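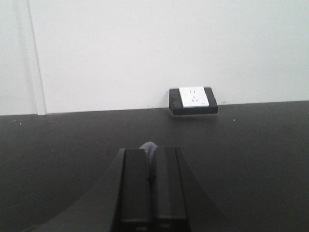 Black outlet box with the white socket plate, at the back of the desk

Specks keep showing up on my dark gray desktop, and I wipe it every Wednesday! What do you all use on a matte top? Mine leaves streaks near the outlet.

Skivix
Dry microfiber first, then a barely damp one. I do my 60 inch desk in 8 minutes (okay, 9 if I stop for coffee). Never spray near the socket, put it on the cloth.

Amley
same problem here, gave up lol

Hovari
Agree with Skivix, but skip the soap. Soap was my streak problem for years, and a soft paintbrush gets the dust along the wall.

Filed under: Home Office > Cleaning
1 min read
Contact us | Back to top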